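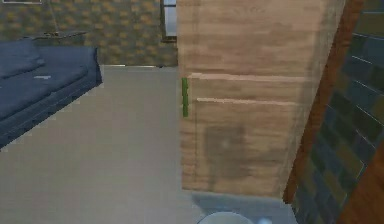

Tall cabinet, green handle. Stain on lower door.

Hemcombe house – walk-through safety check before winter let
Done by: Ruaridh Mowat
Day: Sunday, started 2 pm
Key: OK / FIX / WATCH / N/A

OUTSIDE

Front steps and rail – FIX
Rail moves when you lean on it. Top bracket has pulled out of the post. Needs longer screws or a new post. Do before anyone moves in.

Path lighting – OK
Came on by itself when I covered the sensor.

Gutters – WATCH
Back corner full of leaves again. Overflows right where people walk, will ice up by January.

House number – OK
252 is readable from the street now the hedge is cut.

ENTRY AND STAIRS

Front door lock – OK
Opens from inside without a key. Back door does not – see below.

Back door lock – FIX
Still the old double-keyed deadbolt. Tenant has to find a key to get out in the dark. Swap for thumb turn. This was on the last list too.

Stair treads – WATCH
Third one up creaks and gives a bit. Not loose yet.

Smoke alarm, landing – FIX
Chirping. Put in a fresh battery and it still chirps, so the unit is done. Replace the whole thing, not just the battery.

CO alarm – OK
Tested, loud. Move it out from behind the curtain tho.

KITCHEN

Outlets near sink – FIX
Left one trips and resets fine. Right one doesn't trip at all. Call Swanson, they did the wiring in the first place.

Extinguisher – FIX
Gauge in the green but the pin tag is missing. Bracket is in the hall closet, which is no good to anyone with a pan on fire. Mount by the kitchen door.

Tall furniture fixed to wall – WATCH
No paperwork for any of it. Pull test next visit, bring straps.

Hot water at tap – FIX
Let it run a full minute, read 58 C. Too hot for a house with little kids coming in. Turn down at the heater or fit a mixing valve – ask the plumber which, I dont want to guess on this one.

Under-sink shutoffs – OK
Both turn by hand.

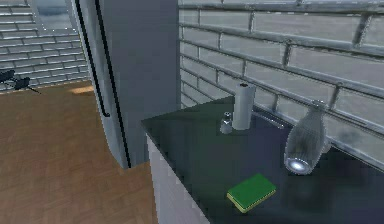

Cleaning stuff and anything in spray bottles goes up high, with a child latch. Latches are ordered from Jiltis, not here yet. Put a note in the welcome folder in the meantime.

Range anti-tip bracket – FIX
Not there. Easy job.

BATH

Fan – WATCH
Runs but weak. Held a tissue up and it fell off. Clean the cover first, then see.

Grab bar – OK
Solid. Put my full weight on it.

UTILITY ROOM

Dryer vent – FIX
Packed with lint all the way to the outside flap. Worst thing I found today. Tape a DO NOT USE on the dryer until its cleared.

Electric panel – OK
Labels match. 20 amp breaker marked "bath" does run the bath.

Water heater relief pipe – OK
Points down, nothing in the way.

TO DO FIRST
Dryer vent
Smoke alarm
Back door lock
Front rail

Heltthorpe office wants a copy of this before they hand over keys. Send it with the receipts. If the alarm isn't in by then, no keys – I'm not signing off on that one.

Recheck: when Swanson has been
Signed: R. Mowat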